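The Small Streamer That Still Picks Its Own Movies

Foltance has no recommendation engine. When subscribers open the app on the first of the month, they get a list of films chosen by two people in an office in Fledton, and the list stays the same until the next one goes up.

Kuo-hua Chiang started the service after his video store, Drelley, closed its doors. He kept the customer cards and wrote to everyone on them. Most of the first 100 subscribers came from that mailing.

"They used to ask me what to watch on a Friday night," he says. "I figured they might still want to know."

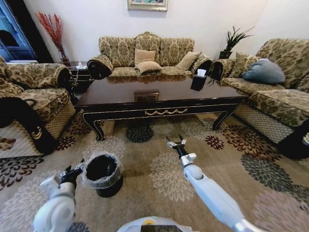
The catalog has since grown to 3000 titles, though only a small part of it is available in any given month. Licenses for older films are cheap but slow to arrange. Pei-shan Shek handles that side of the business, and she spends much of her day tracking down rights holders who have moved, merged or died. One family drama, "Kushwaha," took 2 years to clear. It went up in December and was the most watched film of the month.

Foltance doesn't make originals and has no plans to. Chiang would like to add better subtitles and a TV app that doesn't log people out. Shek wants a bigger budget for restoration, mostly for films that exist only on worn tape.

The price hasn't changed since launch. The next list goes live at midnight, and it leans heavily on courtroom pictures, which Shek picked and Chiang argued against.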